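Putting up a small white shelf unit on a worktop - quick version

Posted 8 Apr 2022 by Soon-im Ko

Doing this between deliveries so excuse the rush. It's for the small countertop units with flat side panels and shelves between them, the sort you get in shops. Ours came from Korora but the Odum ones go together much the same way. Allow 60 minutes for the first, a lot less after that.

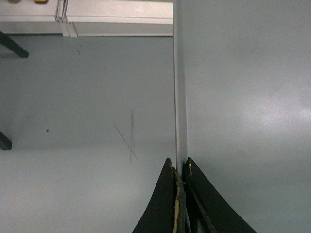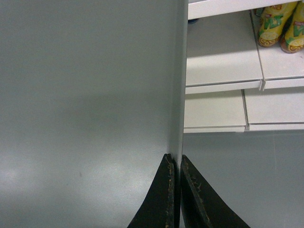 Side panels and their narrow front edges. Pencil cross on the tabletop in the first one.

What you need

Soft pencil, steel rule, small spirit level, rubber mallet, cloth. Felt pads if your top marks easily. No drill.

Mark the top first

Clear everything off. Decide where the front corner of one side panel wants to be and put a pencil cross near it - a light one. Doesn't have to be neat, mine are always wonky. Measure from the cross to the front of the worktop and to the nearest wall and write both down somewhere you won't lose it. Not on the box, the box goes in the recycling.

Pencil comes off with a damp cloth. Pen doesn't. Ask me how I know.

Side panels

Unwrap one at a time. Feel down the narrow front edge with your thumb before you do anything else, any dent or burr and it goes back. Much easier to swap a panel now than when its holding up four shelves.

Stand the first panel on its bottom edge, front edge facing you. Get someone to hold it, or lean it on a full box. Back panel goes in next, then the second side. Tap with the mallet through the cloth, low down first and then work up. If it won't go in, take it out and start again. Don't hit harder.

Shelves

Bottom shelf first, always. Then the top one, then whatever goes in the middle. Front lip towards you - sounds obvious, I've done a whole unit backwards. Push each end down till it sits level with the other end. Wobbles? One of the clips is in the wrong slot, count up from the bottom on both sides.

Spacing is up to you. We leave 200 mm for jars and less for packets. The Wano tins need more than you'd think becuase of the lids.

Getting it square

Level on the bottom shelf, left to right, then front to back. Then look straight down at each front corner from above. You want the edge dropping straight down to the worktop. If it leans, slacken the back panel, nudge, tighten.

Measure back to your pencil cross. Same numbers as before? Good. If not shift the whole thing from the bottom, two people, one each side. Never drag it by a shelf.

Cleaning

Warm water, drop of washing up liquid, dry cloth after. Pale panels show every smear when the light hits them, so wipe top to bottom and finish with the dry one. No scourers. I used the Moon cream cleaner once and it left a dull patch.

Loading

Heavy things on the bottom. Leave it overnight then check the level again befor you fill the top.

Corner brackets next, probably June.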